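Search the site Enter keywords Go

Kolev Membership: What You Get for Your Money

I've been running Kolev since May, and people still write to ask what the paid plan does that the free one doesn't, so let me lay it out! Kolev is a dating site for people over forty who'd like to talk a bit before they meet. Free members can make a profile, add 4 photos and answer any message that comes in. Paid members can write first, see who stopped by, and join the evening voice rooms (my favorite part, I'm in there far too often).
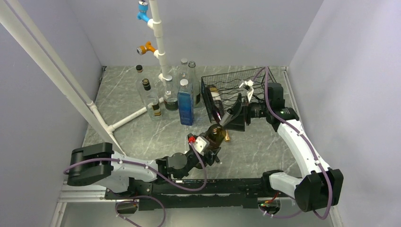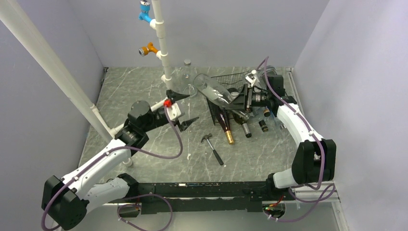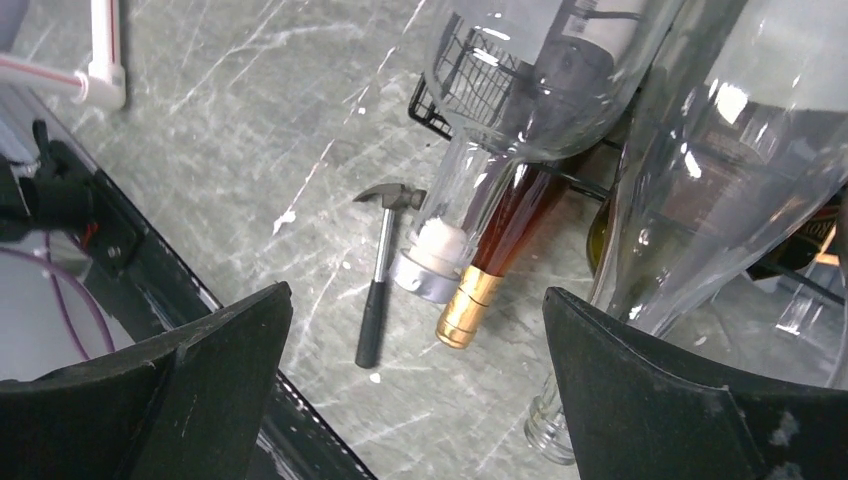 Gray marble pattern, all three shots

Your profile text can run to 800 characters, and please use them! Wahyudi Rahman reads every new profile before it goes up, and he'll send yours back with a friendly note if it just says "ask me." Search goes out to 200 miles, or you can keep it to your own town if driving isn't your thing.

You can pay by the month and stop whenever you like from your account page. Stopping doesn't erase your chats, they stay put and you drop back to the free plan. Trouble signing in? Write to Brodie McKinnon at the help desk and put your member name in the subject line.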